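Jacket Folding – Student Robotics Club Gallery

The Flerkthorpe robotics club is teaching a two-finger gripper to fold clothes. Members collect the practice runs by hand, at home or at school, and the software group trains on them afterward. Manon Leclerc and Sheldon Sawatzky lead the clothing team, which has set itself a goal of 60 usable runs per garment. Puffer jackets come after T-shirts and towels in the plan.

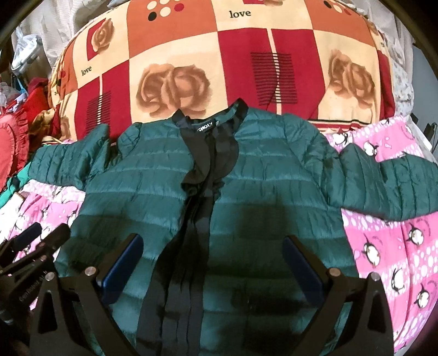
Jacket spread open on the bed, with the blue finger pads over the front.

Sleeves are the hard part for most members. The shell is slippery and the padding springs back, so the team wrote a short set of rules – grip low, move slowly, let go before lifting away. 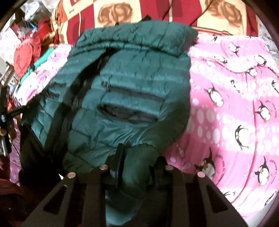 How long does one practice run take?
A jacket run is usually 40 seconds, and towels take 18. Anything over 63 seconds is thrown out and done again.

Rebecca Negri keeps the run log and sorts the clips by garment. Club members can ask her for the shared folder. The next picture shows both sleeves laid out to the sides and the fingers over the lower front. 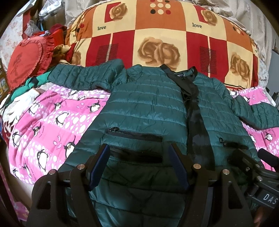
Coming Up in November

The club will show its folding work at the Naretti student meet. Florence MacPherson is taking names for the demo table. New members are welcome, and no programming is needed to help with collection.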